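Monday, exhibit workshop, Irnach museum levy display

Started again on the voting display for the Reltness museum. The town council wants it ready before the levy question goes on the ballot in April, so visitors can see how such a vote is counted. I have four panels cut. The colour on the second one came out darker than on the proof, and I will ask Areck if they can print it again at the same price.

The counting tray holds 300 paper slips without trouble. With 600 the lid does not close and the slips on top get bent corners. For now I write 300 as the limit on the label. 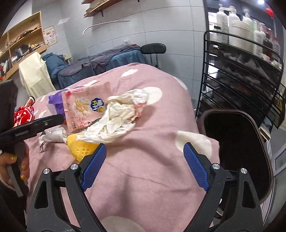
Text for panel three is still too long. I read it aloud and it took me 70 seconds, and visitors will not stand so long in front of one panel. I removed the paragraph on the old harbour levy and kept only the part which says who can vote and where the money goes. Must check with the council office if renters are included in the wording, I found two versions.

Chae delivered the hinges in the afternoon. They are the right size but the screws are missing, so the ballot box stays open at the back until I get some. Please do not lift it by the lid.

To do: new proof for panel two, shorter title for panel three, screws, ask which door we may use for the delivery.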